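Stunport Community Rooms
Premises Safety: Activity Room Inspection Checklist with Comments
Room: Activity Room 2 (first floor, rear)
Period covered: November
Inspected by: Yvonne Bellamy
Accompanied by: Femi Akpan, Premises
Copy to: Roel Van Acker, Maddocks (lettings)

Purpose of this checklist

The checklist records the condition of the room, its furniture, its electrical supply and the small items used on the tables. It is completed once a term and again after any change to the layout. Each item is marked Satisfactory, Attention or Not Applicable. Comments are entered whenever an item is marked Attention, and may be entered against a satisfactory item if they will help the next inspector.

An item marked Attention does not close the room. Where an inspector considers that a room must be closed, the Closure Notice is to be used and the Premises Office telephoned before the inspector leaves the building.

Section 1. Access and escape

1.1 Door opens fully and closes without force
Satisfactory. The closer was adjusted after the last inspection and no longer slams.

1.2 Escape route from the door to the rear stair clear
Attention. Two stacks of chairs were found on the landing. They were moved to the chair store during the inspection. The hirers of Activity Room 1 are to be reminded in writing that the landing is part of the escape route at all times, including while a session is being set up.

1.3 Escape signs visible from all parts of the room
Satisfactory.

1.4 Fire action notice in place and legible
Satisfactory, but the assembly point shown is still the front car park. Notices with the new assembly point have been printed and are held in the Premises Office. F. Akpan to replace.

1.5 Extinguisher on bracket, pin and tag in place, service in date
Satisfactory.

Section 2. Floor

2.1 Parquet sound, no raised or missing strips
Attention. One strip near the radiator moves underfoot. It does not stand proud of its neighbours and is not yet a trip hazard. To be re-glued when the contractor is next on site.

2.2 Floor finish not slippery
Satisfactory. Gunard floor polish is no longer used in this room following the comments made last year. The cleaning schedule has been amended and the remaining tins have been taken out of the cupboard.

2.3 Mats flat, edges not curled
Not Applicable. No mats are kept in this room.

2.4 No cables crossing walkways
Satisfactory. The floor sockets are on the wall side and leads can reach the tables without crossing the route to the door.

Section 3. Tables and seating

3.1 Table tops free from splinters, splits and lifted edges
Satisfactory. The seams between the boards were checked by hand along their whole length. Faint streaks in the surface are a matter of appearance only and should not be sanded out.

3.2 Tables stable, feet level
Attention. The table nearest the window rocks when leaned upon. One foot has lost its pad. A replacement is to be fitted before the table is used for any seated session. Folded card is not an acceptable repair.

3.3 Tables placed so that chairs can be pushed back without blocking the door
Satisfactory. The floor plan on the back of the door should be followed by all hirers. The plan allows for 14 persons seated, and this number is not to be exceeded without the agreement of the Premises Office.

3.4 Chairs sound, no loose backs or legs
Satisfactory. One chair with a cracked seat had already been labelled and set aside by the cleaning staff, who are thanked for doing so.

3.5 Corners and edges of tables free from sharp fittings
Satisfactory.

Section 4. Items on table tops

General comment. The table in use was looked at with particular regard to small objects and to leads. A bright green plastic bowl and a small fuzzy green ball were on the top, with a thin black cable curving across the boards from the right-hand side. The bowl is of a suitable kind, with a smooth rim. The ball was lying on the table outside the bowl, and items 4.2 and 4.4 should be read with this in mind.
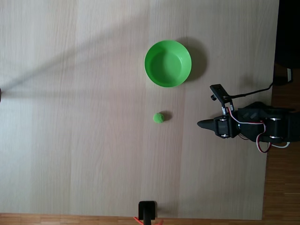 4.1 Bowls, trays and tubs free from cracks and sharp rims
Satisfactory. Plastic containers are preferred to glass or china in this room. Any container with a split rim is to be thrown away and not taped.

4.2 Small loose items kept in a container when not in use
Attention. Small soft balls, beads, buttons and counters are easily knocked to the floor, where they may be trodden on or picked up by a young child. Session leaders are asked to return each item to its bowl as they go and to look under the table before leaving.

4.3 Small items suitable for the age of those attending
Attention. The room is let in the mornings to a group with children under three. Nothing small enough to be swallowed is to be left out at the end of an afternoon or evening session. The lidded boxes on the upper shelf are to be used for this purpose, and the lids are to be pressed down at all four corners.

4.4 Leads on table tops kept clear of the working area
Attention. Thin dark leads are easily seen on a pale table but are also easily caught by a sleeve. They should be led along the back edge and held with a clip. Clips are available in a pack of 200 from the Premises Office at no charge to hirers.

4.5 Leads not hanging over the edge at a place where people sit or pass
Attention. Advice as for 4.4. No seat is to be placed on the side of the table from which a lead runs.

4.6 Drinks kept off tables where electrical items are in use
Satisfactory. No drinks were brought into the room while the inspection was taking place. The side shelf by the sink is the proper place for cups.

Section 5. Electrical

5.1 Sockets and switches undamaged and firmly fixed
Satisfactory.

5.2 Extension leads fully unwound and not joined end to end
Satisfactory. The room's own lead is a Drullent four-way, rated at 3000 watts when fully unwound. The rating is marked on the reel and should be read before any heater or kettle is connected. Kettles are in any case to be used only in the kitchen.

5.3 Portable items carry a current test label
Attention. The label on the room's desk lamp has rubbed off and the date cannot be read. The lamp has been withdrawn and sent for testing. Its entry in the equipment register is no. 568.

5.4 Items brought in by hirers declared on the booking form
Attention. R. Van Acker is asked to confirm that all current bookings have the electrical section of the form completed. Three forms seen by the inspector had this section left blank. A blank section is not to be read as "none".

Section 6. Lighting, heating and air

6.1 All lamps working
Satisfactory.

6.2 Lighting sufficient for close work at the tables
Satisfactory, although the inspector noted that the far end of the room is noticeably dimmer after 4 p.m. at this time of year. Groups doing fine work should take the tables nearer the window - subject to item 3.2 having been put right.

6.3 Radiators not obstructed
Satisfactory.

6.4 Windows open and restrictors in place
Attention. The left-hand window is stiff and requires two hands. The restrictor is sound. Easing of the frame to be added to the spring works list.

Section 7. Storage

7.1 Heavy items stored below shoulder height
Attention. A box of modelling clay was found on the top shelf and has been moved to the cupboard floor. Y. Yupanqui, who leads the clay group, has been informed.

7.2 Shelves secure
Satisfactory.

7.3 Cleaning products locked away
Satisfactory. The key is held at reception.

7.4 Scissors and craft knives counted and locked away
Satisfactory. The tally card inside the lid was complete and signed up to the last session.

Section 8. First aid

8.1 First aid box present, sealed and in date
Attention. The seal was broken and no entry had been made in the book. The contents were checked and two packs of plasters are required. Anyone opening the box must make an entry, however small the injury.

8.2 Accident book available
Satisfactory.

Actions arising

Landing chairs, letter to hirers (1.2) - Y. Bellamy
Fire action notice (1.4) - F. Akpan
Loose parquet strip (2.1) - F. Akpan, with contractor
Table foot pad (3.2) - F. Akpan, before next seated session
Small items and lidded boxes, reminder to session leaders (4.2, 4.3) - Y. Bellamy
Cable clips to be fitted at back edge of tables (4.4, 4.5) - F. Akpan
Desk lamp test (5.3) - J. Painemal
Booking forms (5.4) - R. Van Acker
Window frame (6.4) - spring works list
First aid box, plasters and new seal (8.1) - J. Painemal

Completed actions are to be initialled on the office copy. Where an action cannot be completed before the next inspection, the person named should enter the reason and a revised month in the margin.

Signed: Yvonne Bellamy
Received for Premises: Femi Akpan
Received for Lettings: awaiting signature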